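I moved to Flestham in August with a car that had 1,421 miles left before its next service, and I have been thinking about small-town bus service ever since. A few notes on it, in pieces.

The Flestham bus runs from the old grain depot to the clinic and back. It makes 5 trips a day. Before the schedule change it made more, and the last one left late enough that you could finish a shift at the Flamano warehouse and still ride home. Now the last one leaves before the shift ends.

People say the bus is empty so it should be cut. I rode it every workday for a month. The morning trips were close to full. The early afternoon trip was empty. The early afternoon trip is also the one the county used for its ridership count.

If you only run a bus when people can't use it, they won't use it. Then the numbers say they didn't want it. I have watched this happen in two towns now, and Flestham is the second.

The first was Fukberg. They went from hourly service to a van you had to call the day before. I called it for a dentist appointment and it came, and the driver was very good. I called it for a job interview and it was booked up. I got a ride from a neighbor and was late.

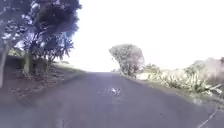 Cost is the part that comes up at every county meeting. The fare is $5 for a day pass, and fares cover a small part of what it takes to run the line. That is true of the roads as well. A plain gray stretch of asphalt going up over a rise, with a thin white line along the right side and no cars on it, costs money every year too. It has to be patched and repainted whether a lot of people drive it or only a few do. I have never heard anyone at a meeting ask whether a road paid for itself last year.

I'm fine with paying for roads. I drive on them and the bus does too. I would like the two things talked about the same way.

Next, stops. The stop at the clinic has a bench and a roof. The stop at the grocery store is a pole in the grass on the far side of the parking lot. There is no sidewalk to it. With two bags and a kid that is a hard walk, and in the rain most people skip it and pay for a ride.

A ride home from the grocery store cost me 36 dollars one night when I missed the last bus. I had spent less than that on the groceries.

What I asked for in my letter to the county: move one of the empty afternoon trips to after the warehouse shift. Same number of trips, same driver hours, same bus. I also asked them to put a bench at the grocery stop.

I got a letter back. It said changes are looked at once a year and thanked me for my interest. The form to comment is on the county site under Public Works, then Transit, then Other. You have to scroll down. The box holds 500 characters, so write yours out first and trim it.

A few people asked what Pană does differently. They have almost the same population as we do and one bus, like us. Theirs starts early, stops for a long break at midday, and runs again until after dark. The schedule is printed on a card and the library hands them out. I still have mine on the fridge.

If you ride the Flestham line, please write in and say which trip you take and where you get on. Say which trip you would take if it existed. That second part isn't on the form, so put it in the comment box.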